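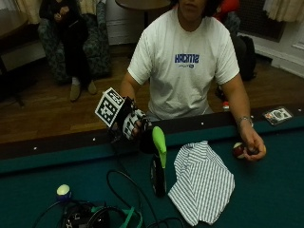 Posted by Danai Dimitriou, June 12, 2018

What is the right way to clean green felt on a pool table? We have a Galtberg in the back room that gets used most evenings. There is chalk dust near the rails and a faint ring where somebody set a drink down. I have a spray bottle of plain water and an old striped cotton cloth. Is that enough, or do I need a special cleaner? The balls feel sticky too.

Hemant Pandey

Brush first, always. Use a proper table brush and go in one direction, from the head end to the foot end, with light strokes. Don't scrub in circles. For the ring, spray the cloth and not the table, then dab. Let it dry overnight before anyone plays. Too much water gets under the felt and loosens the glue on some tables. Take everything off the table before you start, cables and cards included.

Balls: warm water, a drop of dish soap, rinse, dry with a towel. I do mine every 21 days or so. The wood rails only need a dry cloth.

karalen33

i just vacuum mine with the soft brush thing. never had a problem

Pappas

Vacuum is OK on low suction, but keep it away from the pockets and seams. If the ring stays after two tries, leave it. Mine faded by September.

Contact us | Terms of use | Copyright Brerar Community Help | Back to top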